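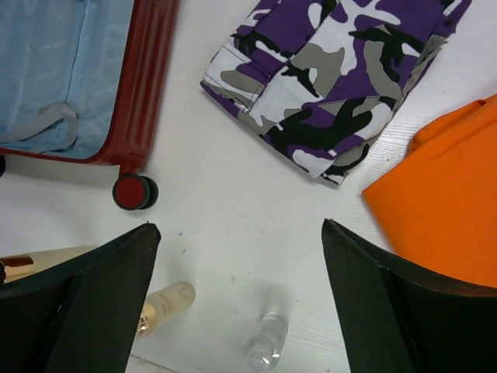
Suitcase, purple camo, two bottles in the gap. The packing problem as it stands.

I have been told that the housework robots are coming for as long as I have had housework. When I was a kid they were going to vacuum, and they did, sort of, if you count pushing a sock under the couch and then calling for help. Now they are going to do everything else. A brochure from a company called Dredis landed in my inbox in September and promised a "fully tended home" by 2039. I'll be old enough by then to need one, so I read it twice.

The brochure had a lot to say about dishes. It had a fair bit about towels. It didn't have one word about packing a suitcase, and I think I know why.

Packing looks like the easiest chore in the house. You have a box and you have some stuff, and the stuff goes in the box. My eight-year-old self could do it, badly, with a stuffed rabbit and no underwear. But try writing down what you do. I tried, on the train to Kerkden, with my own bag on the rack above me leaking something that smelled like coconut.

Take a folded pair of pants. Picking it up is fine as long as you get all the layers. Get only the top one and you no longer have folded pants, you have a flag. Two stiff fingers can pinch a cube all day long, but cloth doesn't have a right place to pinch, or it has forty of them and they move when you touch it. Then you have to carry the whole bundle over the raised rim of the case and lower it so that it lands the way it left. I can't always manage this and I've got ten fingers and a grudge.

Then there's the strap. Every suitcase has one of those elastic straps lying across the lining, and every time I pack I put the first thing on top of it and have to dig it out again. I would love to see a machine do the digging. I would pay admission.

And the bottles! A bottle on its side rolls. A clear plastic bottle is worse, because cameras have a miserable time with clear plastic. Mostly what they get is a shine and whatever is behind it. A bottle with a shiny gold cap is hardly kinder. You also want to hold it hard enough that it doesn't drop and softly enough that the lotion stays on the inside, which brings me back to the coconut.

Still, I'm less of a grump about this than I was. The arms have gotten cheap, for one thing. You can put together a small one for less than the 4000 dollars I once spent on a refrigerator that screams. And the people working on them have quit demanding that every shirt be the same white shirt in the same spot. Give the thing purple camouflage and bright orange cloth on a plain white surface and at least it can tell where the laundry ends.

So can they do chores yet? My ruling is that they can do pieces of chores. Grab this, put it there, six times out of whatever, with someone standing by. Getting a piece of clothing into an open case seems to me well within reach. Knowing that you've packed for the beach and it's going to rain in Inmont all week is another matter, and I'd like to point out that I have never cracked that one either.

I have a bag to do tonight. It's open on the floor and the strap is already under the sweaters.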